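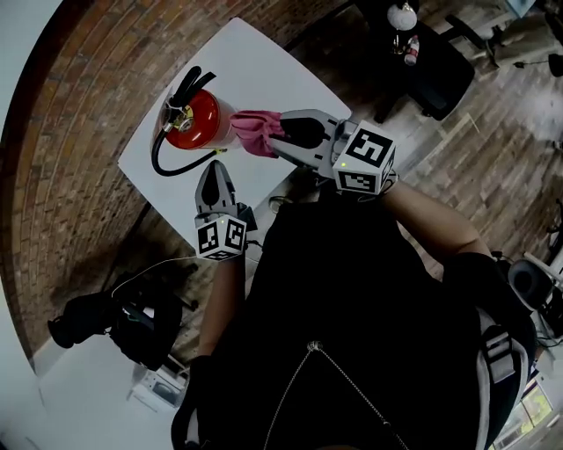 A red extinguisher on its side on a white table, with a pink cloth against one end.

The owner of Zultley, a secondhand shop that takes up the ground floor of a former shoe warehouse, did not want to talk about fire extinguishers. She wanted to talk about the chairs. She has 631 items on her stock list, most of them are chairs, and in her view each one has more to say for itself than a can of powder on a bracket.

We got to the extinguishers anyway, by way of her insurance.

"They sent me a form with a box for 'fire safety arrangements,'" she says. "I wrote 'yes.' They sent it back."

What came after that was an education. The insurer wanted a written plan, a named person in charge of it, and a record of monthly checks. The shop employs 2 people, and one of them is her. The other works mornings and is allergic to paperwork, so the post was filled without an election.

She signed up for an evening class run by Mahrous, a small training firm that does first aid, ladders and fire, in that order of popularity. There were seven people in the room, including a baker, a dog groomer and a man who kept asking about boats.

"I thought it would be an hour of someone telling us fire is hot," she says. "It was two hours, and the first one was about doors."

Doors, she now believes, are what people get wrong. They prop them open and park things in front of them. Her own back exit had been hidden for most of a year by a walnut wardrobe that she describes as "very reasonably priced and apparently invisible to customers." It has been moved to the window. It still hasn't sold.

The second hour was hands-on. She had never lifted an extinguisher off a wall before and was surprised by how heavy it was. "You see them in movies and people swing them around like a purse. I held mine like somebody else's baby." She learned to pull the pin, aim low and sweep from side to side, and she learned to keep her back to the way out. She also learned when to leave the thing alone and go, a part she says she had down already.

Has the shop changed much? She considers this while straightening a lampshade that was straight to begin with. The lamps used to run off a chain of power strips plugged into one another, a setup she was proud of. An electrician looked at it in December and asked her whether she slept well. Now there are more outlets and fewer lamps, and the corner where she used to sit in the evenings is, she admits, a bit gloomy.

She keeps her check record in Basis, the same bookkeeping program she uses for the chairs. This means that once a month the extinguishers turn up in her inventory between the end tables and the footstools. A customer once saw the list on the counter and asked for a price.

"I did think about it," she says.

The checks take her a few minutes. She looks at the gauge, makes sure the pin and the seal are in place, looks over the hose and wipes off the dust. A technician comes once a year to do the serious version. He puts on a new tag, drinks a coffee and tells her about fires in shops a lot like hers. She finds him cheerful company, all things considered.

Her neighbors at Muvik, the dance studio upstairs, have since asked her to walk them through their own plan. She agreed, on the condition that they stop practicing jumps over the china section before closing time. Talks are continuing.

I ask whether she would recommend the class to other shop owners. She says yes, and to bring a sweater, and not to sit next to anyone with a boat. Then the bell over the door goes and a couple comes in out of the rain to look at the wardrobe. They open it, close it, and ask if there's a back way out to the parking lot.

She points them right to it.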